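Felting and Dyeing Workroom Safety Walkthrough
Kellelton, the Molach building, Room 111
Checked 6 June 2024, next full check due in November

Hi all! It's the long version again. The short version is taped up inside the supply cabinet, with just the items and a yes/no box, but several of you told me you like reading my comments (thank you, I'm flattered and a little worried about you), so they're all in this one. Inna Tkachuk came around with me for the first half and did the ladder parts, as I don't do ladders anymore.

OK means leave it alone. FIX means somebody has to do something, and I've put down who. WATCH means it passed but I have my eye on it.

DOORS AND GETTING OUT

1. Main door opens all the way and isn't blocked. OK
It does stick a bit when the weather is muggy. I leaned on it and it went. If you ever find you have to really shove, text me that same day, please don't save it up for the next meeting.

2. Back door opens from inside without a key. OK
Tried it with my hands full, on purpose, with a roll of batting under each arm. Push bar works great.

3. Hallway outside Room 111 is clear. FIX (me)
The big drum carder is out there again. I know, I know, it's mine, and I said I'd take it home last time. It's going home this weekend – my brother-in-law has the truck.

4. Exit sign lit, emergency light comes on when tested. WATCH
Sign is fine. Emergency light came on but it looked pretty sleepy to me compared with the one by the restrooms. The landlord's electrician says that's normal for the older battery ones. I wrote it down anyway and I'll hold the test button longer in November.

FIRE

5. Extinguisher on its hook, needle in the green, tag current. OK
It's the Yeon one by the sink. Pin's in, seal's on. Please quit hanging aprons on it! I took down two while Inna laughed at me.

6. Everybody knows where the fire blanket is. FIX (everybody)
I asked the people who were in the room and got a lot of pointing in different directions. It's in the red pouch to the right of the stove. Go look at it next time you're in. Put your hand on it.

7. Smoke alarm tested. OK
Loud. Sorry to the accountants downstairs.

8. No wool, paper towels or cardboard on the shelf over the hot plates. FIX (dye group)
There was a bag of roving up there with its tail hanging down over the edge. Wool is slow to catch, yes, and three people have now told me so, but the plastic bag it comes in isn't. Use the low shelf on the other wall.

ELECTRICAL

9. Cords checked for nicks, heat damage and loose plugs. FIX (me, done)
The Stumen steamer had a soft spot in the cord right where it goes into the handle. You could feel it if you bent it. I've cut the plug off so there's no chance of anybody being brave, and it's in the discard bin. A new steamer is on the list for when dues come in. Until then we have the little travel one, which takes forever, so bring a podcast.

10. No power strips plugged into other power strips. OK
First time ever! I'm proud of us.

11. Heating things on separate outlets. WATCH
The bigger hot plate pulls 2,000 watts when it's turned all the way up, and it can't share with the kettle. If you want tea while a pot is heating, use the outlet by the door. I put green tape on that one. When the breaker trips, the box is in the hall closet, and whoever trips it writes it in the book. I'm not going to be mad, I just want to see whether it's always the same outlet.

12. Outlets near the sink have working test/reset buttons. OK
Pressed test, lamp went off, pressed reset, lamp came back. Do this yourself at home too, it takes no time at all.

WATER, STEAM AND THE FLOOR

13. Floor mats lie flat, no curled corners. FIX (Inna)
The one in front of the rinse sink has a corner that flips up and it got me in the toe. Inna has some of that grippy tape and says she'll do it. If it doesn't hold, the mat goes.

14. Mop and bucket where they belong, and the mop isn't gross. OK, sort of
It's where it belongs.

15. Hot water at the rinse sink isn't scalding. WATCH
I ran it until it quit getting hotter and could keep my hand under it, but not happily. Turn the cold on first. Kids' days, one of the grownups runs the tap, no exceptions.

16. Pot handles turned in, lids nearby, long tongs hanging up. OK
The good tongs are back. I don't know where they went and I'm not asking.

TABLES AND LINENS

17. Tabletops sound and wiped down, nothing sharp left behind, towels fit to use. OK
I go over the tops with my bare palm first and then with a magnet for stray felting needles, and you'd be surprised what the magnet picks up. The white top has its specks and scuffs and I'm not fussed about those. What fails a table is a split edge, a wobble, or anything sticky. Keep the floor beside it in mind too. A cardboard box down by a table is fine while you're unpacking it and a nuisance once people start walking around with hot water. For towels I look for scorch marks, pulled loops and hems coming undone, and I give each one a good sniff. The terry ones are for rolling and blotting. They're not potholders! A damp towel lets the heat right through, and I have a small pink thumb from testing that theory last winter.

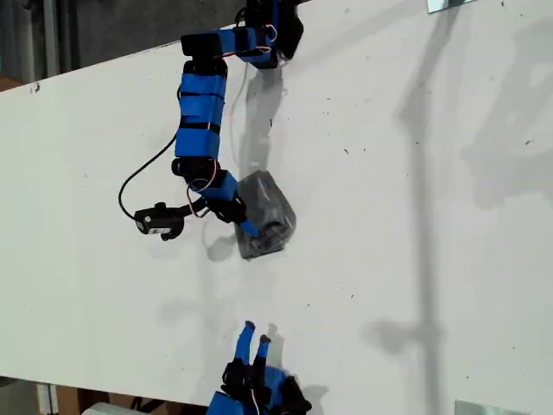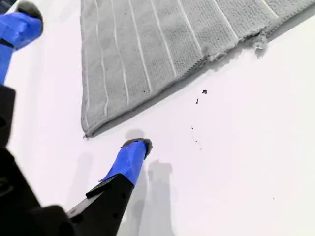

18. Table legs locked. FIX (me)
The folding ones have those sliding rings and one ring is bent, so it only looks locked. I've put a piece of orange yarn around that leg. Don't use that table for anything heavy until the yarn's gone.

19. Chairs. WATCH
The stool with the cracked seat pinches. We all know the one. It's under the window with a cushion on it, and the cushion is a lie.

CHEMICALS AND DYE STUFF

20. Every jar labeled with what it is and the day it was mixed. FIX (dye group)
Better than last time, but I still found a jar of something brown with only a smiley face on the lid. It could've been walnut, it could've been old coffee. It's gone to the hazardous drop-off because I wasn't going to taste it. If it was yours, I'm sorry, and also please write on your jars.

21. Dye powders closed, low down, away from food. OK
All in the locked bin. The key's on the hook inside the cabinet door, up high.

22. Dust masks and gloves stocked. FIX (Inna)
Gloves are down to all extra-large, so I looked like I was wearing two pillowcases. Inna's ordering mediums. Masks are fine. Wear them when you're spooning powder, even if it's only a pinch – it's the pinch that gets up your nose.

23. Kitchen pots and dye pots kept apart. OK
Dye pots have the purple paint on the handles. If a pot has purple on it, it doesn't get soup in it ever again, no matter how well you scrub.

24. Window or fan going while acid pots are on. OK
The fan rattles. Rattling is allowed. I tightened the grille and it rattles in a new key now.

SHARP THINGS

25. Felting needles counted back into the tin. WATCH
You don't need to count the whole tin, just the ones you took out. Broken tips go in the little mint box with the slot. If a tip goes missing in a piece of work, tell whoever's next to you and get the magnet. There's no shame in it, I've lost one in a slipper.

26. Rotary cutters closed when they're set down. FIX (everybody)
I found one open on the windowsill. Open! On the windowsill, behind the curtain! I had to go and sit down for a minute.

27. Hand carders hung teeth in. OK

28. First aid box complete and in date. FIX (me, mostly done)
Burn gel had expired, so I threw it out and brought one from home. Bandages are low in the normal size, and we have a wild number of the tiny ones. The eye wash bottles are good. If you use something from the box, leave the wrapper in the lid so I can see what to replace.

STORAGE

29. Nothing heavy above shoulder height. OK
Inna moved the jugs of vinegar down last month and it's so much nicer. My neck thanks her.

30. Clear space below the heater vent. WATCH
I want 17 inches and we have it today, but fleece season is coming and I know what happens to that corner in fleece season. There's a strip of blue tape on the wall. Stack up to the tape and stop.

31. Moth check. OK
Not strictly safety, but I was in there anyway with the flashlight. Cedar blocks got sanded. One suspicious cocoon turned out to be lint.

STILL OPEN

Drum carder out of the hall (me). Mat corner taped (Inna). Bent ring on the table leg (me). Medium gloves (Inna). Label your jars (you know who you are). Find the fire blanket with your own two eyes (all of you).

Once your thing's done, put your initials next to it on the sheet in the cabinet. Pen, please, the pencil ones rub off. And if you spot something I missed, there's room on the back, or catch me at the sink.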